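# About Pletent

Hi, I'm Gillespie Morrison, and Pletent is a shared robot workshop in Lodton. It's a company on paper (I had to pick a box on the form, and "company" was the box that let me rent the room), but in practice it's a room with a white wall, a lot of cable and a few people who like making arms move. We build, we take things apart, we sell a small number of things we've built, and we teach people who want to do the same at home.

It started in my own kitchen! I had one arm clamped to the counter and a program that was supposed to put spoons away. My family put up with that for most of a winter. Then I bought the second arm, and the counter was gone, and so was everybody's patience. I found 200 square feet over a closed-down frame shop on the Gindine side of town, carried everything up the stairs in laundry bags, and I've been there ever since.
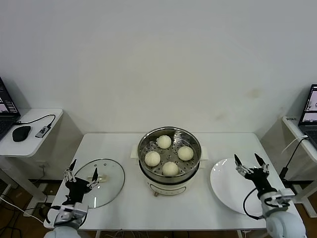 Food is our big project right now, and I love it more than anything else we've tried. People ask why we don't stack blocks like everybody else, and the answer is that I got so bored of blocks. A block is the same block every time. Steamed buns are round and a little wrinkled on top and every one sits a bit differently, so we put four of them in the steamer basket, a plate on one side and the glass lid on the other, and the job is to get the buns from one to the other without anything being squashed. It sounds like nothing. We've been at it for months, and I still get excited when I set the table up in the morning.

## What we build

Two arms, one table. That's the setup we keep coming back to. Both arms have two-fingered grippers, and we work on the whole chain ourselves: the mounts, the wiring, the software, the way the two arms share a space without bumping into each other. I'm not a trained engineer, by the way. I repaired commercial dishwashers for a long time, and it's surprising how much of that carries over (mostly the part where you lie on the floor looking for a loose connector).

Sæther is the name of our control program. It's named after a street I lived on once, and I've been told it's a pain to type, so the command is just `saether`. It runs the arms, keeps the recordings in order and lets you stop everything with one key. That last part was the first thing I wrote, and I'd tell anyone building at home to do it in the same order — stop key first, clever stuff second.

We also make a little kit of mounting plates and cable clips for people with a similar setup. It costs $30 and you pick it up from the workshop or we mail it. You'll need your own screws, sorry! I tried including screws and spent an entire weekend sorting them into bags.

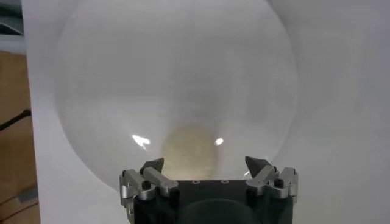 Seeing is the hard part, much harder than moving. I used to think that if you gave an arm a camera close to its fingers, it would simply know what was between them, and then I spent an evening looking at wrist views like this one. With a frosted dome in front of the gripper, whatever's behind it goes to a soft beige patch with no edge to it at all, and the sharpest things in the whole view are two little glints that don't belong to anything you'd want to grab. I know what I'm looking at because I was in the room. A program wasn't. So we collect a lot of awkward views on purpose now, cloudy things, shiny things, white things on white, and we go through them together with coffee and argue.

## Who's here

There's me, most days. There are the regulars, who have a key and a shelf each and pay a monthly share of the rent. And there are the people who come up for open bench in the evening, sometimes with a project in a backpack and sometimes just to watch. You don't need to know anything to come. We've had a baker, a retired bus mechanic, a whole family who built a thing that waters tomatoes (it also waters the windowsill), and plenty of students from the college across the river.

At last count 85 people had been through our beginner course, and I still hear from a good few of them. Some went home and built an arm of their own. Some found out they hate soldering, and that's worth knowing too before you spend money on it.

The course is small and slow. You wire one gripper, you get it to open and close, you teach it one movement, and you break something. The breaking isn't on the schedule but it's never failed to show up.

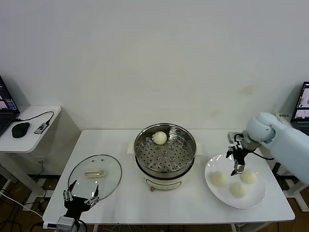
*Page last changed: August*

I've rewritten this page because the old one still said we did drones. We don't do drones! We did them for one spring, indoors, and the ceiling has the marks. If you came here looking for a drone repair, I'm sorry, and please don't mail me one.

What we do these days is mostly table work. We split it into short goes, a bun at a time, and write each one down: where the plate was, which arm did what, who was at the laptop and what they'd changed since the last go. A moment with three on the plate and one still over in the basket gets saved just like any other, and so do the goes where a bun ends up somewhere silly. I was sloppy about notes in the kitchen days and lost a lot of good work to it, so now I'm the annoying one who asks "did you write that down?" before you've even let go of the mouse.

We share most of it. The notes, the mounting plate drawings and the boring bits of Sæther are free to copy for home use, and all I ask is that you tell me when you find a mistake. The commercial work is separate. We take on small jobs for local kitchens and workshops that want to know whether a repetitive job could be done by an arm at all, and quite often I tell them no, or not yet, or have you tried moving the shelf.

My favorite part of any go is the reach down into the basket. The other arm can hang back over by the lid with its fingers open, and all the interest is in those metal fingers getting low enough on either side of one bun without leaning on the rim or upsetting the neighbors. I lean in every time. I hold my breath too, which helps no one.
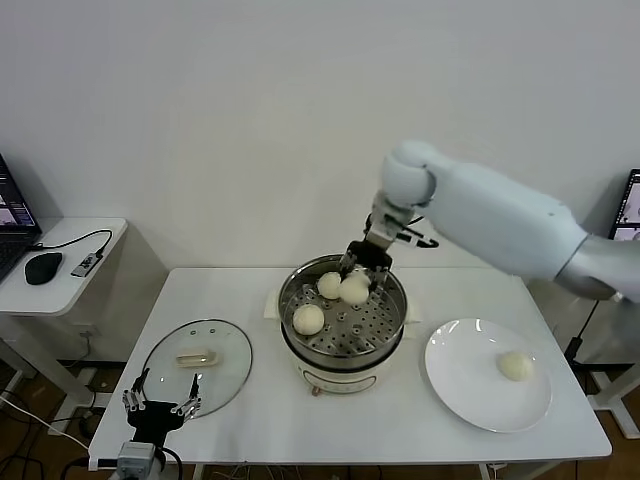

## Coming to see us

Open bench starts at 6 p.m. and goes on until whoever has the key wants to go home. The door is the green one beside the old frame shop, and the bell doesn't work, so knock hard or call up. It's two flights and there's no elevator. If stairs are a problem for you, write to me first and I'll bring a bench setup down to the ground floor — I've done it before, and it's no trouble.

A few things to know before you come up:

- Tie back long hair and leave loose scarves on the hook.
- Please stay on the laptop side of the tape when an arm is powered.
- Watch your feet, there are cables on the floor under the tables and I'm never done tidying them.
- Don't eat the practice buns. There's a separate box of snacks by the sink, and you're welcome to those.
- Kids are fine with a grown-up.

If you want a spot on the beginner course, put your name on the sheet by the door or send me a note through the contact page. I answer everything myself, so it can take me a few days, especially when something's half assembled. Tell me what you'd like to build. It doesn't have to be sensible.

Gillespie
Pletent, Lodton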